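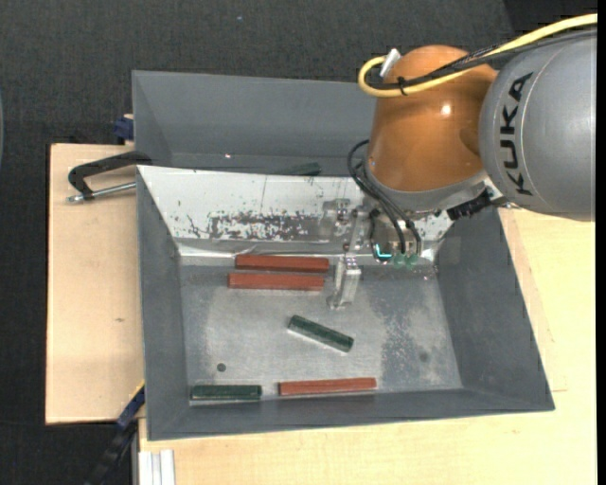 Community > Home Repair > Plumbing > Water Heaters

Search questions Go Advanced

Relief valve on electric water heater drips after every heating cycle

I have a 50 gallon electric water heater, a Malley, installed by the previous owner of the house. The temperature and pressure relief valve drips into the floor drain while the tank is heating and stops once the elements shut off. If no hot water is used overnight, there is no drip in the morning. The worst case is after two showers in a row, when the tank has to recover from nearly cold. I get most of a cup of water in a measuring jug over one recovery.

What I have done so far:

Replaced the relief valve with a new one of the same rating (150 psi, 210 F). The new valve drips the same way.

Checked both thermostats. Upper and lower are set to 120 F, and water at the kitchen faucet measures 119 F on a probe thermometer.

Put a gauge on the hose spigot at the front of the house. It reads 62 psi with everything closed.

Flushed the tank. A small amount of white sediment came out and then the water ran clear.

The heater worked without dripping until May. The only change I know of is that the water company replaced the meter at the curb at the end of that month. I called them and was told the meter would not affect anything inside the house. There is no expansion tank on the system. There is a bell-shaped pressure regulator where the main enters the basement, age unknown.

Is it possible to get two bad relief valves in a row, or should I be looking somewhere else? I would like to avoid capping or plugging anything.

Nii Dankwa

Answer 1 – accepted

The valve is doing its job. Your symptoms match thermal expansion in a closed system, and the meter change is very likely the cause.

Water expands when it is heated. Going from 50 F to 120 F, it gains a little over 1 percent in volume. In a 50 gallon tank that comes to approximately half a gallon. In an open system the extra volume pushes back through the service line into the street main, and the pressure in the house barely moves. If there is a check valve anywhere between the tank and the main, the water cannot go back. The pipes and tank have very little stretch in them, so pressure rises quickly until something opens. The thing that opens is the relief valve, at 150 psi.

Many water companies fit a dual check valve in the meter setter when they change a meter. The person who answers the phone may not know this. Ask specifically whether a backflow device was installed at the meter. A regulator can also act as a check valve, but some have a built-in bypass that lets expanded water return to the street when house pressure exceeds main pressure. If yours has the bypass, it would have hidden the problem until the meter was changed.

Your gauge reading of 62 psi is a static reading with the heater idle. It does not show the peak. To see the peak:

1. Get a gauge with a second, red "lazy hand" that stays at the highest pressure reached. Thread it onto the drain valve of the heater or onto a laundry faucet, and open that valve. Make sure the spigot you use is downstream of the regulator. In some houses the front spigot is teed off before it.

2. Run hot water until the tank calls for heat, then close everything. Do not let anyone flush a toilet or draw water, and shut off the ice maker.

3. Reset the red hand and leave the system alone until the elements cut off.

If the red hand goes to 140 or 150, you have your answer. If it stays near 62 and the valve still drips, then look at the valve itself or at debris on the seat.

The fix is a thermal expansion tank on the cold supply, between the heater and its shutoff valve or anywhere on the cold line downstream of the regulator, with no check valve between it and the heater. For 50 gallons at 62 psi, a 2 gallon tank is the usual size. If your pressure were above 80 psi you would need a larger one, and a working regulator first.

Set the air charge before the tank goes on the pipe. Use a tire gauge and a hand pump on the stem and bring it to the same figure as the house pressure, 62 in your case. Most are shipped at 40. Support the tank with a strap or bracket if it is mounted horizontally – a failed one fills with water and the weight will work on the joint.

You are right not to plug the relief valve. Never do this, and do not reduce or thread the end of the discharge pipe.

Gifty Boateng

Answer 2

Had the same drip on a Corrigan heater. Turned the thermostat down to 110 and it mostly stopped. Cheaper than a tank.

Comment on Answer 2

Lowering the setting reduces the expansion but the pressure is still cycling well above normal. That is hard on fill valves and washing machine hoses. Also, storing water at 110 F is not recommended because of bacteria growth. – Gifty Boateng

Answer 3

Check the regulator too. They wear out and start to creep, so the pressure climbs slowly toward street pressure when nothing is running. Leave the gauge on overnight with the heater breaker off. If it goes up with no heating, the regulator is leaking through. Mine was a Plaradell and it was good for 14 years.

Update from the asker

Lazy hand gauge on the heater drain went to 148 psi during recovery. With the breaker off overnight it stayed at 62, so the regulator holds. The water company confirmed a dual check at the new meter. I installed a 2 gallon expansion tank, precharged to 62. Peak is now 71 psi and the discharge pipe is dry after 3 full recoveries.

Nii Dankwa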